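Skalonard live album - which pressing are people keeping?
Music Talk > Albums and Charts
21 replies, 1,573 views

mirkelfan
I have the first CD and the spring vinyl of the Skalonard live record and only have shelf room for one. The vinyl drops two songs, including the slow one with the choir. The CD has everything but it sounds loud and flat to me. Which one did you keep?

lowpew
CD. The choir song is the best thing they ever recorded. I don't care what the vinyl sounds like if it isn't on there.

tapehead_3
Vinyl, easily. Lerker did the new master and you can hear the room again. The bass on side two is much better. The CD tires me out by track four.

lowpew
I've played both on the same system and the difference is small. People hear the word remaster and decide it's better.

tapehead_3
I had it before I knew there was a new master, so that isn't what happened with me.

harmonyrow
Does anyone know if the numbered copies are worth more? Mine is 355.

mirkelfan
Not by much that I've seen. Mine isn't numbered and I paid the same as a friend who got one that was.

dustcover
There is also the Schnyder download, which has all the songs and the newer master. It went up in September. The gaps between tracks are wrong, though. The applause stops dead and starts again.

lowpew
Didn't know that one existed. Are the gaps on every track?

dustcover
Between 3 and 4, and before the last song. The rest run together fine. You can set your player to crossfade and it mostly covers it up.

harmonyrow
I wrote to the label about the gaps and got a form reply. Still waiting on a real one.

dustcover
Same here.

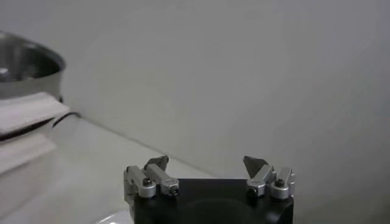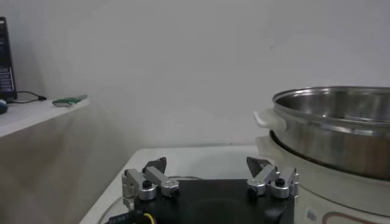

Re: Skalonard live album - which pressing are people keeping?

mirkelfan
I bought the download last night. The choir song does sound better than on my CD, and the dead spot before the last song is as bad as dustcover says. Keeping the vinyl and the download, and the CD is going to my sister.

lowpew
Keep the CD for the booklet at least. The lyrics aren't printed anywhere else.

tapehead_3
They're on the inner sleeve of the vinyl.

lowpew
Not for the two songs they cut.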